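Bravico Upholstery Spotter – Set-up Guide
Section 3: First cleaning of a fabric seat
Text by Emiliano Villaseñor
3 min read
191 views · 4 comments

1. Fill the clean water tank to the line with lukewarm water. Do not use boiling water.
2. Add one cap of Preltel liquid. Close the lid until it clicks.
3. Test the liquid on a hidden part of the fabric and let it dry fully. If the color moves to a white cloth, stop here.
4. Vacuum the seat well, also in the seams.
5. Hold the trigger and pull the nozzle slowly toward you. Release the trigger and pull again over the same line – this second pass takes the water out.

CAUTION: Do not use the machine on silk, velvet or leather.

NOTE: If foam comes into the dirty water tank, switch off and empty the tank before you continue.

6. Rinse both tanks and leave them open to dry.

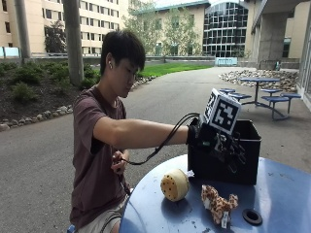 Small parts of the machine, such as the nozzle cover and the brush, must be washed by hand after each use. Put them in a plastic bin on a table, like the black one on the round blue table, so you can reach in without bending to the floor. Dry the parts with a soft cloth before you store them.

Shares: 4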